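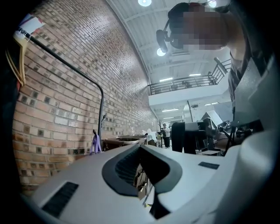 The Mamemard is a yearly late-summer feast held over two nights in the hill town of Vondham and, on its second night, in the neighbouring village of Povley, which has 659 inhabitants and for that one evening a good many more. It takes place in the second half of September, once most of the almonds are in, and it is known well beyond the valley for its long tables, its slow brass music and its very late bedtimes.

Name

The word is usually taken to be a worn-down form of an older local phrase meaning "the aunt's supper", though people in Povley will tell you, kindly but firmly, that it refers to a field. Both explanations are given in the town's own leaflet, one after the other.

Customs

The first night belongs to Vondham. Tables are carried into the street at dusk and each household brings a dish large enough for its neighbours as well as itself -- most often weldu, a flat almond and onion bread baked in a wide tin and eaten warm with the fingers. Newcomers to the town, including the many foreign residents who have settled there, are by custom seated between two families and not beside one another, so that they have to talk. Anyone who leaves before the second round of coffee may expect to hear about it the next morning, and quite possibly for the rest of the winter.

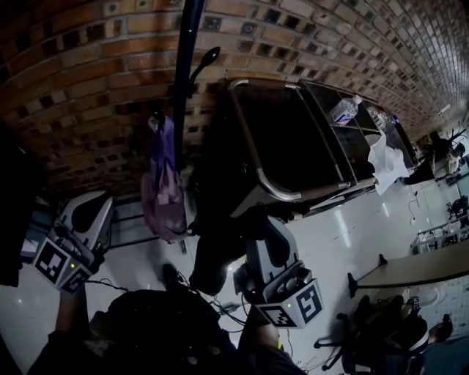

Reddish-brown brickwork and a metal cart with open shelves

On the second night the band walks the old mule path down to Povley, playing most of the way, and the supper begins all over again. There is dancing in the square, and a short, rather solemn toast to the absent.

Attendance

For many years the feast was a family matter. It grew steadily once the coast road was improved, and the busiest edition so far drew 3337 visitors. Places at the Vondham tables have been limited to 1000 ever since, while Povley sets no limit and simply adds benches.
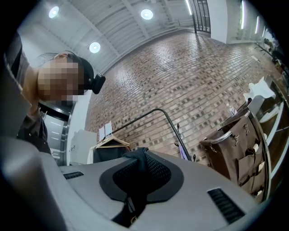

Person in a dark brown top, leaning forward

See also

Weldu (bread)
Almond growing in the Vondham valley

This page was last edited on Jun 3, 2021.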